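Flellwood Landlords and Agents Group - Minutes, 01/05/2025

I took the notes again, so blame me for any typos. We got going a bit late but had a good turnout!

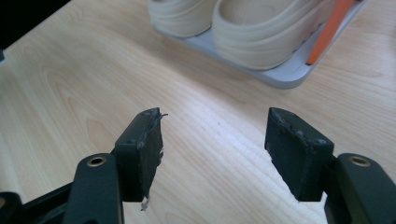

1. Security deposits

Zhuoran Liao (Liao Rentals) walked us through the new deposit receipt form. It asks for the unit number, the amount held and the name of the bank, and the tenant gets a copy within 14 days of moving in. I asked if we could use it for renewals too - yes, just check the renewal box at the top.

2. Late fees

Lots of talk on this one. The Hovstead building had a tenant charged twice in the same month, and the manager has already refunded the $500. We agreed to put the fee wording on page one of the sample lease, in bigger type.

3. Stuleo listings

Stuleo wants $645 a year for the group plan. I like it, a few people really don't, so we're holding the vote until February.

4. Next time

Move-out inspections, and I'm bringing my old checklist. Send me yours if it's any better!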